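Toggle Switches With a Wrist Camera: Scripting the Approach

Posted August 4, 2018 by Songül Yalçınkaya

I love this little task. Flipping a switch sounds trivial until you write the controller for it, and then you get perception, planning and force control all in one small script! We use Kotian for planning and our own Ludilano package for the skills, but any stack that takes a Cartesian goal will do.

Step 1: Find the board

Run the board detector on the wrist view first. Feed it the four colored buttons and the 1 to 5 scale, as they hold up well even when the fingers hide half the panel. Average the pose over 13 images.
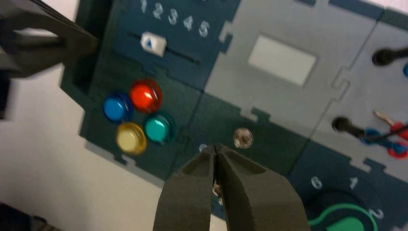

Step 2: Set the pre-grasp

Close the fingers before you move in. Closed tips make a narrow pusher, and the planner has a much easier time near the buttons. Put the pre-grasp pose 100 mm off the surface along the board normal, then check it in the viewer with the collision mesh turned on. 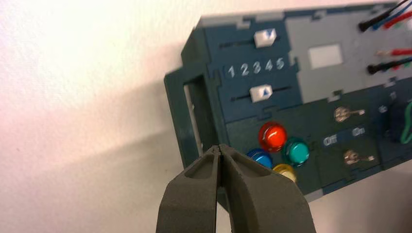 If the planner keeps returning long, loopy paths, seed it with the joint values from your last good run. That one change took our planning time down to roughly 2 seconds, and I was grinning all afternoon.

Step 3: Move in slowly

Switch from position control to impedance control for the last stretch. Set approach_force to 6 N and let the skill stop on contact. Keep streaming the wrist view so the pose can refresh on the way down.

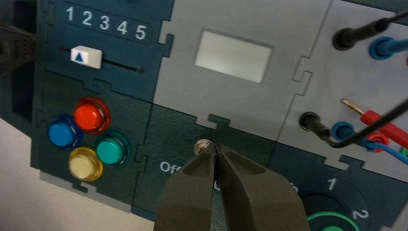

Log the wrench at full rate here. You'll want it later for tuning, and the plots are really fun to read once you know what a click looks like.

Step 4: Check the result
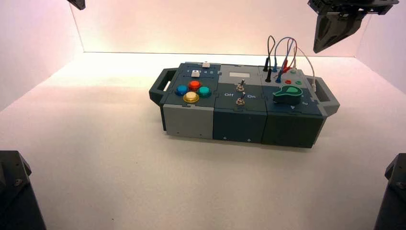 The state checker is a separate node, so you can swap it without touching the skill. Ours is a small classifier from the Woser branch, trained in January in the Ostadville lab. It runs on the overhead view, where the two metal levers and the Off and On labels are all in sight. Crop to the middle module before you pass the image along, and publish the answer on /switch_state.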